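About Kuusk

Kuusk is a small test bench for people who have to choose robot hardware and would like to see it do something before they pay for it. We compare grippers, arms, cameras and controllers, mostly for smaller shops and for teaching labs, and we write down what we find in plain language. That is the whole business, and we have been very happy doing it.

We started because of a bad purchase. Rasa Žukauskas was running the packing floor at a company that filled small boxes with smaller things, and she bought a gripper from a catalog page that looked wonderful. It was strong and fast, and it could not pick up a pen from a flat surface to save its life. The fingers closed a hair too high, every time, and the pen rolled. She spent most of a winter shimming the mount and grinding fingertips, and at the end of it she had a drawer full of fingertips and a strong feeling that somebody should have let her try the thing for an afternoon first. Gervásio Cordeiro had sold her the arm (not the gripper, he would like it known) and felt the same way. They borrowed a table, and the rest came slowly.

How we test

A lot of visitors expect something grander when they come in. What we have is white tables, plain walls, decent light and arms mounted so that two grippers can work on the same job from opposite sides. The objects are the kind you can buy anywhere: paper cups, pens, markers, tape, bottle caps, folded cloth, a bag of rice. We like ordinary things because everyone already knows how they behave in the hand. If a gripper crushes a paper cup you don't need a chart to understand what that means for your yogurt pots.

Our standard object list has 204 items on it. It was supposed to be 200, and then Inese Kazlauskienė came back from a customer visit with four more that she would not give up, one of them a wet sponge. We have stopped trying to round it down. You don't have to run the full list, of course. Most customers pick ten or so that look like their own work, and bring a box of their real parts as well.

Each gripper gets the same start. We mount it, check the cable routing through the full range of the wrist (you would be surprised how many problems begin there), set the force low and work upward. Then we run each task 10 times before anyone is allowed to have an opinion. Merike Bite brought in that rule, and she enforces it kindly but firmly. The first three tries always make you fall in love or give up, and neither is much use to the person paying the bill.

Two-finger grippers and hands with more fingers go through the same tasks, side by side where we can manage it. People ask us all the time which kind is better and we really do try to answer, but it comes down to the job. A simple parallel gripper is easy to program, easy to clean and easy to explain to the night shift. More fingers give you more ways to hold an odd shape, and also more ways for a shape to slip out while you are working out which finger to blame. We have customers who came in sure they needed one and went home with the other, and a few who went home with neither and kept packing by hand for another year. We count those as good visits too.

Cameras and controllers

For a long time we only did grippers, but the questions kept spreading. A gripper that misses may be a perfectly good gripper with a poor view of the table, so we began testing cameras mounted up high and cameras mounted near the wrist. White cups on white tables are a favorite of ours for this. Soft shadows, a pale rim against a pale wall – if the vision setup copes with that, it will probably cope with your bench.

Controllers came next. Merike Ots looks after that side, and she keeps our own software, which we call Jiltach. It logs every attempt with the gripper position, the force setting and a short written remark from whoever was standing there. Jiltach is not pretty. It has passed 2000 logged attempts, though, and you are welcome to sit with Merike and look through any of them that concern your kind of part. (There are two Merikes here. If you telephone, say Bite or Ots, or you will get whichever one is closer.)

Tirus is the name of our comparison day. You bring your parts, we set up two arms with different grippers, and you spend the day with us watching, asking, and taking the handheld control yourself if you like. Lunch is included and is usually soup. Prorkier is the longer version, in which we keep your parts for a few weeks and send you a written comparison with the remarks from every run, including the embarrassing ones.

Who pays us

You do. We take no commission on any gripper, arm, camera or controller, and we buy or rent most of the hardware on our benches. When a maker lends us something, the report says so on its first page. Gervásio gave up his sales job before we opened, and he has not had a company car since – he mentions it now and then.

We don't install systems either. Once you know what you want, we will happily talk with your integrator, and we have been known to stay on the phone far too long about fingertip rubber. But the building of the thing belongs to somebody else.

Visiting

Teachers can bring a class at no charge outside the busy weeks, and we ask only that you write ahead so we can clear a bench. December fills up early with companies spending the last of their budgets, so autumn or early spring is a calmer time to come. Please bring more of each part than you think you need. Flat shoes are a good idea, and so is a sweater, as the test room is kept cool.

Two arms, one cup, and something to write with:

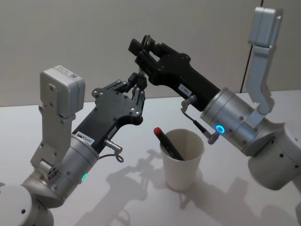
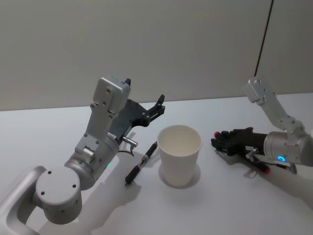
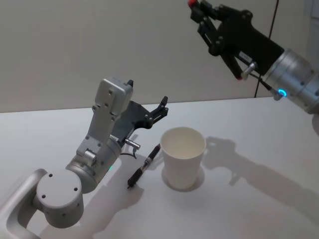
Bench work with a pair of arms, their black grippers and a paper cup.

Page last updated September 27, 2019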